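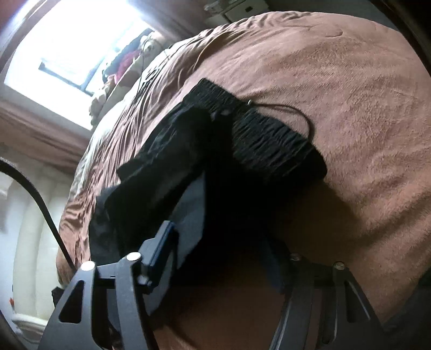

Minutes of the July meeting of the Pikari sewing and mending circle, held in the back bedroom at mine

I took the minutes again, so blame me for the spelling. We started at 2 and ran well over.

Last month's minutes. Agreed, once I'd put right the bit where I wrote that Soltent had given us thread. It was needles.

Matters arising. The big scissors have been sharpened and they're lovely now. Please, please don't cut paper with them!

Sorting the bags. We used the bed as our table, with the fleece blanket left on, and I still think it's the best place for it (soft on the hands, and pins don't roll off on to the floor). Dark things are a bit easier to see against that mauvey brown than they were on my navy quilt. We made three heaps: mend, take apart, and rags. Most of the talk was about black stretchy things, as we seem to get more of those than anything else. What we settled on is that wide ribbed elastic gets saved if it still springs back, and it comes off with the stitch ripper, not the scissors. Thin cord gets wound on a card. Metal rings and clips go in the button tin. If a thing is so crumpled you can't tell what it was, open it right out before you choose a heap. I'd put a perfectly good waistband in the rags last time and had to fish it out again, so I'm talking to myself here as much as anybody.

There was a longish chat about whether gathered elastic should be pressed before it's measured. Half of us said yes. I said I'd try one piece each way and bring both along.

Money. We have 50 pounds in the tin. New bobbins from Flokedance will come to 12 pounds, agreed by all. The overlocker was brought up again and put off again.

Wi hall sale. We've been offered a table and said yes. I'm to ask if we can hang things behind it. Drawstring bags sold best last year, so all saved cord is going towards those.

Any other business. Could whoever left a thimble on my windowsill come and get it? Also, more biscuits next time, we ran out before the elastic.

Next meeting in August, same room, bring your own ripper.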